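# 公開デモ「布を扱うハンドグリッパ」よくある質問

最終更新:4月28日(土)

Trastitz 開発室の公開デモについて、申込者および過去の参加者から寄せられた質問をまとめた。主に見学内容、機材、当日の手順を扱う。製品 Quintela の仕様に関する詳細な質問は、会場受付に備え付けの用紙に記入すること。

## 見学内容

### 何を見ることができるか

手持ち式グリッパによる布の把持作業を、机の横から見学できる。作業者がグリッパを手で操作し、柔らかい布をつまむ、持ち上げる、広げる、渡すといった動作を行う。ロボットアームによる再生動作は午後の回のみで、午前の回は人の手による操作に限る。

### なぜ布を使うのか

布は形が一定しない。箱や缶であれば、位置と向きが決まれば把持点もほぼ決まるが、布では同じ一枚でも置き方によって折り目、端、厚みの位置が変わる。つまんだ瞬間にも形が変わるため、把持前の状態だけで後の形を予測することは難しい。起毛した生地の場合は、表面の影が弱く、カメラ画像から端を見つけにくいという問題が加わる。

### 作業は片手か、両手か

両方ある。導入の段階では、グリッパ一台と空いた手で布を扱う。空いた手は布を支え、グリッパの指の間へ送る。慣れた段階で二台に切り替える。

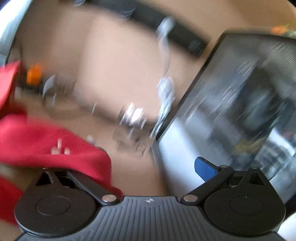 一台での作業で多い失敗は、布が指先ではなくリンクの根元側に入り込むことである。この状態で閉じると、布は保持されているように見えても指先の力がかかっておらず、引いたときに抜ける。逆に、開こうとしても布が機構に残ることがある。デモでは、このような失敗が起きても中断せず、作業者が布を外して続行する。失敗した試行も記録に残し、後の工程で区分する。

### 一回の試行の長さはどれくらいか

上限は30秒である。上限に達した時点で未完了として扱い、次の試行に移る。時間を延長すると、布を何度も持ち直す動作が増え、記録の区切りが不明確になる。

### 成功の判定基準は何か

布の両端が別々の把持点で保持され、その間の布が机から持ち上がっていることを成功とする。しわの有無は問わない。裏地のある布や袋状の布では、開口部が開いているかどうかを別の項目として記録する。

## 機材

### グリッパの構造を教えてほしい

左右の指をリンク機構で開閉する平行型に近い構造である。基部の樹脂プレートには細いリブがあり、その両側に回転部のハウジングを配置する。指先のパッドには青色系の部品を用いている。黒い機構部との色の差が大きく、画像上で指先の位置を確認しやすい。

### カメラはどこに付いているか

グリッパの後方上側にあり、基部と指先が常に画面の下側に入る。対象物と指の位置関係を一つの画像で確認するための配置である。手首を速く動かした区間では背景が流れるが、機構部はカメラと一緒に動くため比較的鮮明に写る。ぶれの大きい画像も削除せず、品質の印を付けて保存する。

### 机の上が片付いていないのはなぜか

物が置かれた机での作業を対象としている。配線、電源タップ、パソコン、スマートフォンなどは、一般の作業机で布のそばにあり得る物である。何もない台で得た記録だけを使うと、背景が変わったときに布の検出精度が落ちる。布と周囲の物が重なる場合の扱いは、午後の説明で取り上げる。

### 使用する布の種類は

起毛生地、綿の平織り、裏地付きの縫製品の三区分である。いずれも市販の布製品から選定し、会場で新たに裁断することはない。色は鮮やかなものを優先している。机と近い色の布は難度の高い条件として別枠にする。

### これまでの記録数は

3月末の集計で、布に関する試行は1,588件である。このうち判定基準を満たしたものは1,007件であった。残りは時間切れ、把持の抜け、布の絡みのいずれかに分類した。これらの値は全作業者、全布種の合計であり、装置単体の性能を示すものではない。

## 二台での受け渡し

### 手順を知りたい

受け渡しの標準手順は次のとおり。当日の説明もこの順序で進める。

1. 一台目で布の端をつまみ、机から離す。布の残りの部分は机に触れていてよい。
2. 一台目を斜め上に引き、布の面または開口部を二台目の側へ向ける。
3. 二台目の指を開き、布の手前側へ近づける。指は布の縁をまたぐ向きに合わせる。裏地がある場合は、表地と裏地の両方を挟むか、表地だけを挟むかを事前に決めておく。

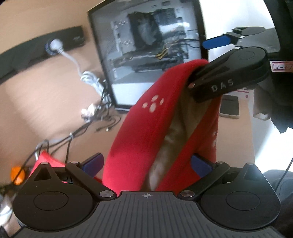 4. 二台目を閉じ、布に軽い張りが出るまで引く。
5. 張りを確認してから一台目を開く。両方の指を同時に開かないこと。
6. 二台目で布を机の所定の位置に置き、指を開いて終了とする。

### 二台のグリッパがぶつかることはないか

ある。特に手順3では、二台の距離が短くなるほど接触しやすい。軽い接触であれば続行するが、リンク部同士が噛み合った場合は試行を中止する。復帰時には指を無理に開かず、まず布を外す。

### 左右の役割は固定か

固定していない。ただし、一つの試行の途中で役割を入れ替えた場合は、その時刻を記録に付ける。付記のない入れ替えは、受け渡しの回数を数える処理で誤りの原因となる。

## 参加方法と当日の注意

### 会場と定員は

会場は Carside 棟一階の試作室、定員は一日あたり100名である。午前と午後に分けて案内する。試作室に入れる人数には制限があるため、混雑時は隣室の Flinano 展示を先に案内することがある。

### グリッパを実際に操作できるか

午後の回で操作体験の時間を設ける。対象は中学生以上で、布のつまみ上げまでとする。二台での受け渡しは体験の対象外である。袖口の広い服は指の間に入りやすいため、体験の前に袖をまくること。指輪と腕時計も外してもらう。

### 写真や動画の撮影は可能か

静止画の撮影は可。動画は操作体験中の本人の手元に限り可とする。三脚と照明器具は通路をふさぐため持ち込めない。画面に表示された設定値の接写は控えること。

### 体験中の操作は記録されるか

初期設定では記録しない。記録への協力を希望する場合は受付で同意書に署名する。未成年者は保護者の署名が必要である。提出後の取り消しは、受付番号を添えて申し出れば受け付ける。

### 収集したデータは公開されるか

現時点で一般公開の予定はない。見学者への配布資料には、集計値と手順書の抜粋のみを収録する。手順書の全文は試作室内で閲覧できるが、持ち出しはできない。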